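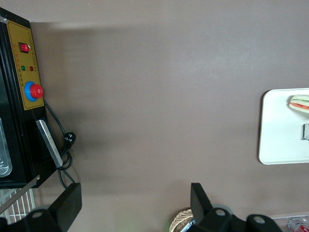

January 19, 2025

Snack table, set up again w/ Ayanda. Black appliance stays on the left end, yellow panel facing up where you can get at the switch. Cord is a nuisance – wants a clip or a shorter lead. Ask Vinh if we have any clips left. Wire rack can live next to it for now.

Foil trays to the basket on the right, stacked. Cokes on the two tier acrylic rack at the back. Bagged stuff in the white tray + round basket, cookies on top (Lech wants them seperate, not convinced).

Meal tray is the slow part. 4 tries at a layout, no winner. Sandwich in the middle, drink to the left is my favorite so far.

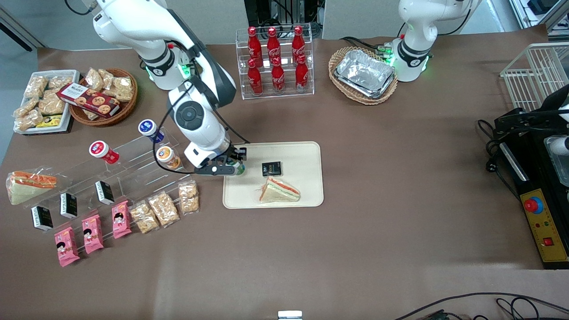 Meal tray, sandwich and small black box on, green label bottle at the left edge.

To do – label teh stepped stand, order more bags (about 100), tell Evangelia re: cord.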